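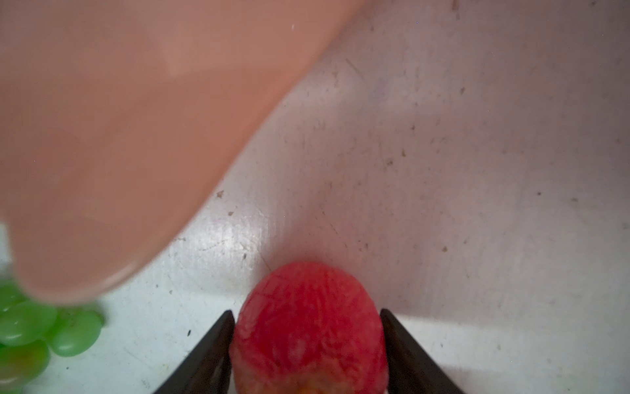

手首カメラ視点。黒い指2本の間に赤い果物、左下に緑のブドウ

Fumness 把持計画ソフトウェア(ノードロック版)

開発元:Driveo
取扱い:Prurkamari 制御機器部
区分:手首カメラ入力対応 把持候補生成・軌道計画
価格:2780ユーロ(税別、保守別)
掲載内容の最終確認:2019年10月18日

製品について

Fumnessは、手首に付けた小型カメラの画像から把持候補を出し、平行グリッパーの接近軌道まで計画するソフトウェアです。開発元の資料には「あらゆる形状を学習なしで把持」とあります。当社ではこの文言を使いません。評価機で確かめた範囲では、丸みがあって背景と色の差が大きい物についてはよく働きます。それ以外の物については、お客様のワークで試すまで何とも言えません。

以下は評価を担当した佐々木イサムのメモをもとに、問い合わせの多い項目をまとめたものです。

認識部

色と輪郭で対象を切り出し、中心軸を推定して指の向きを決めます。赤い果物を白い面に置いたような条件なら、候補はすぐ出ますし、順位もおおむね納得できます。ただし、これは認識にとってかなり楽な条件です。デモ動画を見るときは、対象より先に背景を見てください。

気になるのは信頼度の数字です。画面には候補ごとにスコアが表示されますが、何を意味する値なのか、マニュアルを読んでもはっきりしません。成功確率として扱わないでください。しきい値の初期設定は甘めで、面に付いた汚れや細かい傷まで小さな物体候補として拾うことがあります。最小面積のフィルタを上げれば減りますが、小さいワークを扱う現場ではその手が使えません。

光沢面の反射も苦手です。明るい映り込みが対象の横にあると、輪郭がそちらへ引っ張られます。露出固定の設定項目はありますが、初期状態では自動露出になっています。導入したらまずここを変えてください。

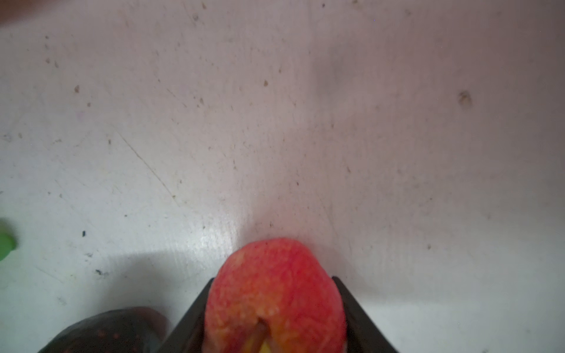 把持した後の扱いにも注文があります。指が対象に触れる距離になると、手首カメラの画面では対象の下側が外れてしまい、残った部分もピントが甘くなります。Fumnessはこの段階で画像をほとんど使わず、直前の推定位置と指の開度で「把持済み」と判定します。開度だけで決めているので、浅くつかんだ場合としっかりつかんだ場合の区別はつきません。開発元に問い合わせたところ「次の版で改善予定」との返事でした。同じ返事を3月にももらっています。

滑りの検出が必要なら、力覚センサーか指先の触覚センサーを別に用意し、外部信号として入れる構成をおすすめします。入力の口はあります。サンプルコードは付いていますが、例外処理が省かれているので、そのまま量産ラインに載せるのは無理です。

計画部

対応アームは6軸のみ。冗長軸のあるアームは仕様表に「試験対応」とありますが、当社では動作を確認していません。

干渉チェックは、登録済みの箱や台に対しては素直に効きます。一方、対象のすぐ隣にある別の物は、点群が取れていなければ存在しないものとして軌道が引かれます。カメラの間近にぼやけて写り込んだ物も同様です。複数の品物を混ぜて置く用途では、接近方向の制限を自分で書くことになると思ってください。設定ファイルは読みやすい形式で、この点は素直に評価できます。

計画時間は条件次第で大きく変わります。カタログの数値は障害物なしで測ったものらしく、当社では再現できませんでした。測定条件の開示を求めていますが、まだ届いていません。

ツール類

記録の再生機能は良くできています。画像、候補、関節角を同じ時間軸で見返せるので、失敗の原因がどの段階にあるか見当をつけやすくなります。率直に言えば、佐々木はこの再生機能だけを別売りにしてほしいと書いています。

起動には8秒ほどかかります。途中で画面が白くなりますが、待てば戻ります。エラーメッセージの日本語訳は不完全なので、英語表示のまま使うほうが調べ物は早く済みます。

同梱物

・ライセンスキー
・カメラ校正用ツール
・記録再生ツール
・マニュアル(英語、一部日本語)

グリッパー、アーム、カメラ、計算機は含みません。

向いている用途
丸みのある品物を、明るさが安定した無地の台から一つずつ取る作業。研究や試作の段階で、把持候補の比較をしたい場合。

向いていない用途
透明な物、重なりの多いばら積み、つかみ損ねが後工程に響くライン。柔らかい物については判断材料が足りず、今のところ可とも不可とも書けません。

よくあるお問い合わせ

既存のAbou Zeid製コントローラーとつながりますか。
通信自体はできます。停止信号の受け渡しは当社で確認が済んでいないため、安全回路は必ず独立に組んでください。

貸出はできますか。
できます。ご自分のワークと、普段の照明でお試しください。当社の評価結果は購入の根拠にはなりません。

返品はできますか。
キーの発行後はお受けできません。発行前であれば、見積書の番号を添えて制御機器部までご連絡ください。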